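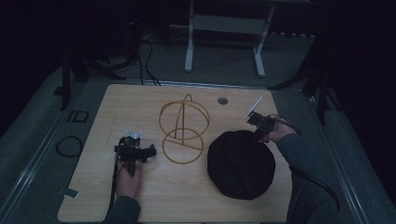

A wire frame on one of the tables at the Grernon open day, with something round, black and soft next to it.

I finally made it to the Grernon open day in Kototdale, after missing it two years in a row (first the flu, then a wedding). It's an old mill building that got split into craft studios, and you just wander from door to door with a paper map that makes no sense at all. I loved it!

I started upstairs with Hina Memon, who binds books and let me sew a little pamphlet. Mine came out crooked, but it holds together and I've already filled half of it with grocery lists. She uses waxed linen thread and told me to buy the thicker kind while I'm learning, so of course I went home with two spools - one green, one a sort of mustard.
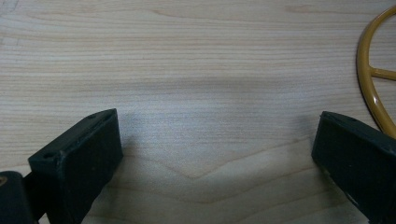 Then I got lost looking for the restrooms and ended up in Emiliano Llorente's letterpress room, studio 4, where you could print your own postcard. The ink smell in there is wonderful. I picked a big wooden ampersand and pressed way too hard, and he said he liked it better that way (he was being nice).

Lunch was lentil soup from the Gekik cart out in the yard, with bread that was gone by one o'clock, so go early if you want some. Parking was a pain too. I left the car over by the library and walked, and next time I'll take the bus. They're doing it again in June, and I've already talked my sister into coming.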